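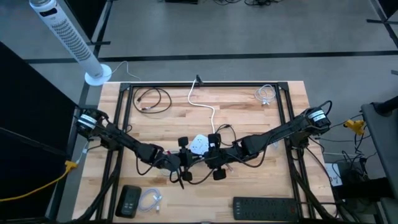

By Oratile Moodley
Contributing columnist

My town council wants to close the Ferkent branch library and put the money into a bigger main building downtown. I have read the plan, and I think it is a mistake.

The case for closing is simple enough. Ferkent is small, the roof needs work, and fewer books go out each year. The main library has parking, longer hours and a children's room that could be twice its present size. One good building, the plan says, will serve people better than two tired ones.

That would be true if everyone could get to the good building. The 20 bus, the only one that runs from Ferkent to downtown, stops at six in the evening. A parent who gets off work at five will not make it there and back. A twelve-year-old will not be allowed to try. The plan says residents will "adjust their travel patterns." I grew up four blocks from a branch library, and my mother did not drive. If it had closed, we would have stopped going.

The plan leans hard on checkouts, and checkouts are a poor way to judge a branch. When a man sits at a public computer for an hour filling out a job application, nothing is checked out. The same goes for tax forms, homework, a phone charging at the wall, and the newspaper read at the long table by the window. Albane Sabatier, who ran the front desk at Ferkent until February, told me most of her day went to helping people print things. There is no line for that in the council's report.

There is a cost, and I don't want to skip it. The roof repair is priced at $272,000, and the branch needs staff every year after that. Some of my neighbors would prefer to see the money go to roads. Fair enough. But the same council approved almost $700,000 for new signs and benches on Salinas Avenue last spring, with very little argument, and nobody was asked to prove how often the benches would be sat on.

I would accept shorter hours. I would accept fewer new books for a couple of years, and a plain roof over the reading room in place of the skylight in the drawings. Those are real cuts and people would grumble about them. They can also be undone when the budget improves. A closed branch gets sold, and the town will not buy it back.

The council votes next month. The public comment period comes first on the agenda, at 7 p.m., and speakers get three minutes each. I plan to use mine.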